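**Trulden Releases Version 4 of Its Two-Arm Motion Planner**

VILLAR, 5/11/20 – Trulden today released version 4 of Adham, its motion planning software for pairs of robot arms that share one work area. The update is available now to all current license holders.

Earlier versions planned each arm separately and then checked the two paths for collisions. If the check failed, one arm waited. Version 4 plans both arms together, so the grippers can work close to each other on the same object with fewer stops.

In Trulden's own tests, which covered 800 planning runs, the new planner cut waiting time by nearly 70 percent compared with the previous release. The runs included handing over parts, holding an item with one arm while the other works on it, and moving items to and from a tray.

The release also changes how Adham handles wrist cameras. Views from both wrists now feed a single model of the table, and the planner updates its paths when that model changes. Users can set how often the update happens. A new log viewer shows planned and measured joint positions on one timeline, and logs from version 3 can be opened without conversion.

"Most of our customers run two arms because one arm can't hold and handle a part at the same time," the company said. "The software should treat them as one system, and this release does that."

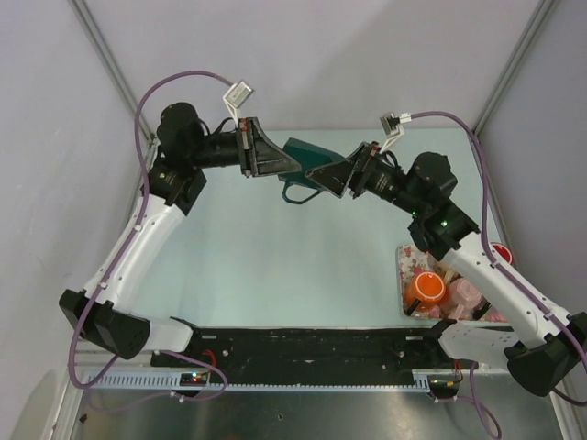

*Two arms with wrist cameras bring their grippers to a dark teal object with a loop handle.*

Esquivel, the company's simulation tool, has been updated to match. Cell layouts saved in Esquivel load directly into Adham, including tables, walls and cable keep-out zones.

Version 4 runs on the same controllers as version 3. Support for version 3 will end in January. Upgrade notes and a list of known issues are posted in the customer portal.

**About Trulden**

Trulden develops planning and simulation software for small robot cells. The company is based in Villar.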